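Reading notes: tied loans and the Nurnow waterworks

I have been working through a 379-page history of development lending, published by a small university press, and the chapter on tied procurement is the one I keep going back to. The book's main case is a water treatment project at Nurnow, a mid-sized river town, paid for by a foreign loan in the late 1960s. The loan terms required that pumps, valves and filter media be bought from firms in the lending country. Tied aid is an old subject. What the author adds is a close reading of the purchase files, which survived in a district records office and had apparently been used by only one earlier researcher.

The argument goes like this. A loan with a low interest rate looks generous on the balance sheet. If the borrower must buy from a closed list of suppliers, the price of the goods can rise enough to cancel the benefit. Economists call the hidden part the tying cost. It is hard to measure, as you need a price for what the same goods would have cost on the open market, and those prices were rarely recorded. At Nurnow they were. The town engineer had asked for outside quotes before the loan was signed, and he kept the replies.

The lead contractor was a firm called Zidisus. It supplied 4 main pumps and a long schedule of spare parts. The pumps came in a little over the outside quotes, which the author treats as normal. The spare parts are where the trouble sits. The schedule has 763 line items, and the author matched 300 of them to open-market prices. Her finding is that the markup rises as the item gets smaller and more specialized. Gaskets and couplings carry the worst of it. 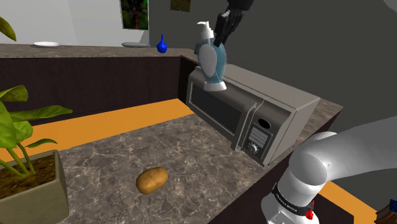
Her treatment of food aid is weaker. A second chapter covers the shipments that came alongside the capital loans, mostly wheat and milk powder, and argues that they held down farm prices in the districts near Nurnow. The evidence is a run of market reports from Fetville, downriver. Potatoes fell in price in the same months the wheat arrived, and she reads this as substitution. It may be. But a staple like the potato, a single brown lumpy one of which is sitting on the marble counter in the picture, does not store or travel the way grain does, and its price moves with the local harvest far more than with what comes off a ship. She gives no harvest figures for those years. Without them the chapter shows two things happening together and little else.

I went back to the Sachdeva report to see whether it helped. This was the lender's own review, done after the second payment was released, and it is usually cited as a whitewash. It is a better document than its reputation. The section on agriculture is short and mentions a wet spring and an early planting in the river districts, which would be enough to explain part of the price drop. The book cites the report six times but never this section.

The policy chapter at the end is brief. It says tying was kept in place mainly to hold votes for the aid budget at home, and that the people running the program knew what it cost the borrowers. The first half is well supported by the hearing transcripts. The second half rests on two memos, both undated, and I would want to see more before repeating it.

One practical complaint - the price tables are split between an appendix and the chapter notes, and the item numbers do not match. I have started a corrected list and am through the valves. The couplings are next, probably in April.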